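Taller de Robótica Doméstica de Verkham

El Taller de Robótica Doméstica de Verkham, conocido entre sus miembros como «el Pavside» por el nombre del edificio donde nació, es un club estudiantil dedicado a las tareas del hogar vistas desde la robótica: doblar ropa, hacer camas, ordenar cajones y otras labores que parecen sencillas hasta que se intenta enseñárselas a una máquina.

Historia

El club empezó en marzo con 11 estudiantes y una sola mesa prestada, y creció con bastante alegría hasta los 20 miembros que tiene según la última revisión de su reglamento (8 de abril de 2020). Sus primeras reuniones se dedicaron casi por entero a discutir qué prenda debía ser la primera; ganó la toalla, aunque los partidarios del calcetín siguen defendiendo su causa cada vez que pueden.

Actividades

El curso se organiza en 15 sesiones, en las que cada equipo prepara un cuaderno de tareas, graba demostraciones con una pinza de mano y comenta después los resultados con los compañeros (y con merienda, que es tradición muy respetada). El proyecto más querido es Vondel, una colección de demostraciones con ropa de uso diario hechas en casa de los propios estudiantes, sobre camas, sofás y mesas corrientes. Las prendas estampadas tienen en él un apartado propio, pues sobre una sábana también estampada cuesta mucho más distinguir dónde acaba la tela de una y empieza la de la otra.
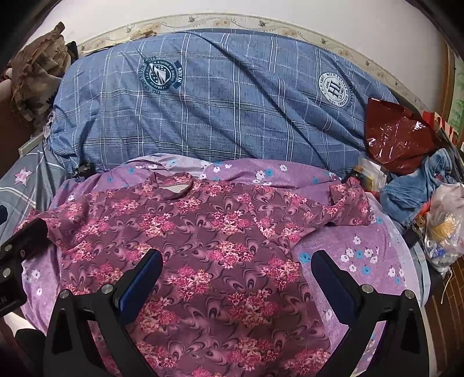 Prenda de flores extendida sobre una sábana lila, entre los dos dedos de la pinza.

Encuentro Han

Al final del curso se celebra el Encuentro Han, una competición amistosa con 42 puntos en juego, repartidos entre la limpieza del agarre, el orden del doblado y la claridad del cuaderno. Los equipos pueden repetir una prueba si la prenda cae al suelo, y el ganador elige la primera tarea del curso siguiente.

Véase también

Robótica educativa
Manipulación de objetos deformables
Aprendizaje por demostración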